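Search the newsletter Search Clear

We use cookies to remember your subscription settings. Accept Manage

Big patterns on the bed: what to measure, how to buy

By Ewan Partington

Large-scale prints sell well at Venton in January, when people are indoors and looking at the same bedroom they have had for years. Most of the questions that reach me after a sale are about yardage, and most of the returns are too. This month's item is about how to plan a bedspread in a big print, from the tape measure to the first wash.

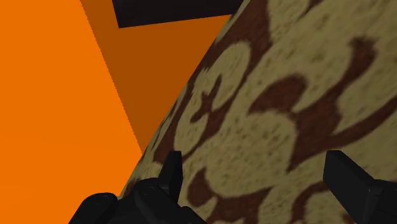
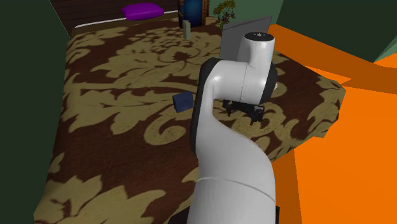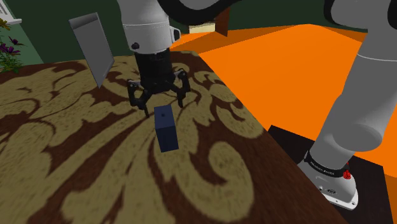
Renderings. From first to last: two shades of orange, a brown and tan damask, and a dark navy block.

Start with the drop

A bedspread hangs over the sides and the foot of the bed. The length of that hang is called the drop, and it decides almost everything else. Measure with the bed made up the way you sleep in it, including the mattress pad, sheets and any blanket that stays on all year. A thick topper can take up a couple of inches on each side.

Measure from the top edge of the mattress to the point where you want the cloth to stop. Some people like it to touch the floor. I think that is a mistake in a house with a dog or a robot vacuum cleaner, or on a bed with drawers under it. A few inches off the floor is easier to live with. Take the measurement on both sides and at the foot. Older frames are often uneven, and if the numbers differ, use the longer one and adjust at the hem.

Then measure the top of the bed. Don't go by the mattress label. A queen is sold as 60 by 80 inches, but many come in a little over or under, and the bedding on top rounds out the edges.

A worked queen

Take a queen at 60 inches wide with a 20-inch drop. Two drops and the width come to 100 inches, or 254 cm. That is the finished width, before hems.

Metric matters because most of the extra-wide cloth we carry comes from mills that sell in centimeters. The two common widths are 250 cm and 280 cm. The first looks like it ought to do for a queen. It doesn't, at this drop. You would be short before you turned a single hem. The 280 cm cloth leaves you about 10 inches to divide between the two sides, enough for a deep double hem that hangs straight.

If you have already bought the narrower cloth, you have two choices. Shorten the drop by a few inches on each side, or add a border. A plain border in one of the darker colors from the print looks planned and takes less sewing than people expect.

For length, take 80 inches for the top, 20 for the foot drop and 16 to tuck under the pillows and bring back over them. That makes 116 inches. Add 4 for hems and you have 120 inches, or three and a third yards. If you fold the spread down and leave the pillows in shams on top, skip the tuck.

Allowing for the repeat

The repeat is the distance from one point in the pattern to the next place where that same point shows up. It should be printed on the ticket or listed with the width. A small print may repeat every few inches and you can ignore it. On a large damask or floral you can't.

Our biggest damask at the moment, Trusari, has a repeat of 53 cm, a shade under 21 inches. When you cut a length of it, you want to choose where the main flower lands. To have that choice you need one extra repeat. For the queen above, that takes 120 inches up to 141, so you would buy four yards and have a few inches to spare.

If you are joining widths of narrower cloth, you need a full repeat for every additional width. A standard 54-inch furnishing fabric takes two widths for a queen. Put one whole width down the middle and split the other into two side panels. A seam down the center of a bed shows from the doorway, and it will cut a large motif in half no matter how well you match it.

Deciding where the motif goes

Lay the cloth on the bed before cutting. Pull it up and down and look at it from the door, since most people see the bed from there first. There are three usual spots for the main motif: the center of the mattress, the lower third toward the foot, or just below the pillows.

Center is the safe one. The lower third works better when you keep a lot of pillows on the bed and they cover the top half of the spread anyway. Just below the pillows suits a bed with a low headboard, though it can look crowded if the headboard has carving or tufting of its own.

Watch what happens at the edge. A leaf or scroll that runs over the side of the mattress and down the drop will bend, and from some angles you will only see part of it. With an all-over design this is fine. With a design that has a single large bloom and a lot of open ground, move the cloth until the bloom sits wholly on the flat top.

Check the direction too. Many damasks look the same at first glance either way up, but the stems usually grow from one end. Mark the top with a safety pin or a strip of masking tape on the wrong side. Do this before you leave the cutting table if you can.

Color next to a brown print

Brown and tan prints have a reputation for being dull. They are easier to build a room around than most of the brighter ones. The ground color is the one to match to, because there is more of it and it reads from farther off. A reddish brown ground goes with rust, brick, cream and deep green. A cooler brown goes with gray, slate and navy.

Orange walls come up a lot in letters. A reader in a north-facing apartment painted one wall a bright orange and wrote that it looked like two different paints depending on which side of the chimney breast she stood. That is normal. Strong orange changes a lot between the lit side of a corner and the shaded side, and the shaded side can go close to rust. Put your sample on both sides of a corner before buying the full can, and look at it in the morning and again under your lamps.

For small accents, one dark color is enough. Navy is a good one with tan. A cushion, a lampshade or a box on the nightstand will do it. If you add black as well as navy, the navy tends to get mistaken for faded black in the evening.

Lining and weight

Printed cotton on its own slides around on the bed. A lining stops most of that and makes the hang smoother at the corners. Plain cotton sheeting works and comes wide enough that you won't need a seam. Wash it first. If the lining shrinks after the spread is made up, the whole edge puckers and the only fix is to unpick it.

At the foot corners you can leave the cloth square, round it off, or cut a split. Square corners pool on the floor unless the drop is short. Rounded corners hang evenly, and a dinner plate makes a fair guide for a short drop. For a longer drop, use a string pinned at the mattress corner with a piece of chalk on the other end. A split corner is the one to use with a bed that has posts at the foot.

Heavier furnishing cloth makes sharp folds where it turns over the edge and doesn't drape much. Some people like that tailored look. If you want a softer line, ask for the sateen version where there is one. Anov comes in both weights, in the same three colors. Waaka comes only in the heavier one for now.

Washing

Overcast or zigzag the cut ends before the first wash or they will fray badly. Wash the cloth cold and on its own, and expect some color in the water with the darker grounds. Dry it on low and take it out while it is still slightly damp. Iron on the wrong side.

Allow for shrinkage by washing before you cut. I know many people skip this with furnishing fabric because it takes some of the finish off. If you plan to dry-clean the spread for its whole life, you can skip it. If it is ever going in the machine, wash it now.

A lined queen spread is a heavy item when wet. Check the load limit on your washer, or take it to a laundromat with a large front loader.

Before you order

Write down the finished width, finished length, drop and repeat, and send all four with your order. Please give them in inches or in centimeters, whichever you measured in, and don't convert. We will do that at the counter. Orders that reach us by noon on Friday are cut the same day.

Samples of all the wide cloths are free, but a hand-sized sample of a large print won't show you much more than the colors. For Trusari we also lend a full-repeat piece for a week against a deposit. Pin it to the bed, leave it there a few days, and send it back unwashed.

Next month's item covers matching pillow shams to a large print, including what to do with leftovers that are too short for a full motif.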